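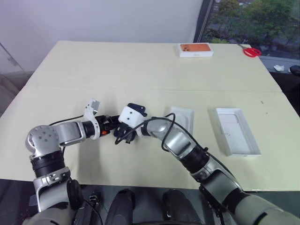

A big cream table with a plain wall behind it, January

Awake before the alarm again, which makes six mornings running, and I am beginning to feel a bit smug about it. The phone has been sleeping in the kitchen drawer since New Year and I have been sleeping in the bedroom, and the two of us seem to be getting along much better for the separation. I used to pick it up for the weather and put it down forty dreadful headlines later with cold feet and no memory of the weather at all.

The little Berchtold clock has turned out to be a treasure, even though it ticks louder than I would like (I wrapped it in a sock the first night, and then of course couldn't hear it go off). It runs a minute or so fast and I have decided to leave it that way. My father kept every clock in our house fast and we were still late for everything, so I suppose it runs in the family.

What I hadn't counted on was how long the evenings would get! By nine I have washed up, put the porch light out and done all the small things I claim I never have time for, and there is still a good wide stretch before bed. I read 89 pages last night, a sea story with a great deal of rope in it, and I only stopped when the lamp started giving me a headache. I must get a softer bulb. The hardware store in Skireck had nothing but the bright white kind, and the boy at the counter said to try again after the delivery.

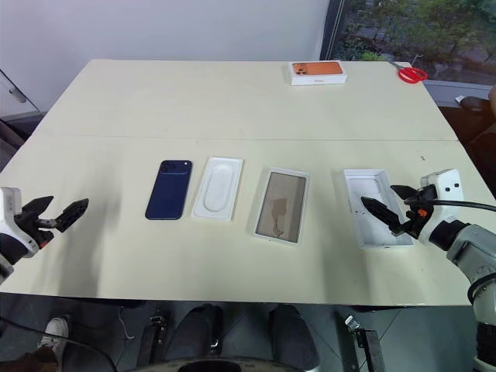
What do you do if somebody needs to reach you at night?
The landline is next to the bed, and the family all have the number.

My sister asked me that over the weekend, and I was rather pleased to have an answer ready. She says she could never do it, what with the kids out in the car until all hours, and I do see that. I told her to try it just on the nights when everyone is home, and she said she would think about it in the voice she uses for salads.

It hasn't all been lovely, I should put that down too. On the second night I lay there until past 2 o'clock, composing a letter to the water company, and I would have given a good deal for something silly to look at. In the end I got up and made toast, stood at the back window with it and watched snow coming down over the shed, very fine and slow. I went back to bed full of crumbs and slept straight through.

Coffee at Resico at 11 this morning. I left the phone in the drawer for that as well, and then had to ask a stranger the time, and we got to talking about her tomatoes. She starts hers on top of the refrigerator! I am going to try it.

Still to do: bulb, stamps, call about the gutter. Bed at ten, with the rope book.

Back to top | Write to me through the contact page | All entries copyright the author

This site uses cookies to remember your settings. Accept | Decline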